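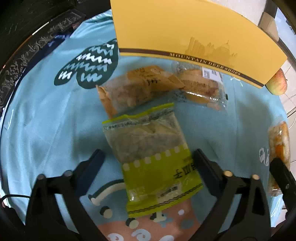
flaky pastry snack, clear bag with yellow-green ends

Flaky pastry snacks - what are you all eating?

Wastance wrote:
OK I need to talk about flaky pastry with people who care, because my household has heard enough. I've been on a kick since April, working through every bagged one I can find at the import grocery near me, and I am having the best time. I can't read Chinese so I go by the look of what's inside, and if I can see pale layers through the plastic it goes in the basket!

So far my favorite is a plain salty one with a bit of scallion. Second is a sweet one with sesame on top that shatters all over your shirt. What should I hunt for next? Sweet or savory, I'm not picky.

Grokden wrote:
Welcome to the club! Two things to look for. Wife cake, the winter melon one, has a chewy middle and a thin flaky shell. And anything with salted egg yolk. The yolk ones dry out fast once they're opened, so eat them the same day.

Also, try warming the plain ones. Five minutes in a toaster oven at a low setting and they taste like they came off a tray.

misar_212 wrote:
Disagree on the toaster oven. I've done it plenty and the outside goes brown and bitter before the middle gets warm. These are already baked all the way. Room temperature, cup of hot tea, done.

Grokden wrote:
Then your toaster oven runs hot. Mine says 200 and an oven thermometer says 212, so I know what I'm working with. Put foil over the top.

misar_212 wrote:
Foil steams them. You lose the crunch and the crunch is the whole reason to buy them.

Wastance wrote:
I love that there are sides already. I'll do one with foil, one without and one cold on Thursday and report back.

Ševčík wrote:
Has anybody here made them from scratch? I started last winter and it's easier than croissants by a mile. You make a water dough and an oil dough, wrap one in the other, roll it out, roll it up, turn it and do it again. No butter to keep cold. I get 12 out of a batch and they freeze well before baking.

My tip is to rest the dough longer than the recipe says. Mine wanted 15 minutes and I give it 28 - I landed on that by forgetting a batch while I was on the phone, and it rolled out like a dream.

Grokden wrote:
Lard or oil?

Ševčík wrote:
Lard when I have it. Oil works but the layers come out more crumbly and less like sheets.

misar_212 wrote:
On this we agree, lard every time. I'd go lower on sugar than most recipes too. The sweet ones in bags are way too sweet for me.

Wastance wrote:
Too sweet?? We are eating different snacks. But I'm making Ševčík's version this weekend for sure. Do you roll with a regular pin or one of those skinny ones?

Ševčík wrote:
Skinny one. You can feel the dough better and you're less likely to squash the layers. Don't flour the counter much either.

Wastance wrote:
Toast test is in! Cold was the crunchiest, no foil was second, foil was a little soft but smelled amazing. So misar wins on crunch, Grokden wins on smell.

Grokden wrote:
I'll take it. How long did you let the foil one sit before you bit into it? They crisp back up as they cool.

Wastance wrote:
Uh, zero minutes.

misar_212 wrote:
Run it again with a five minute rest. I still say cold.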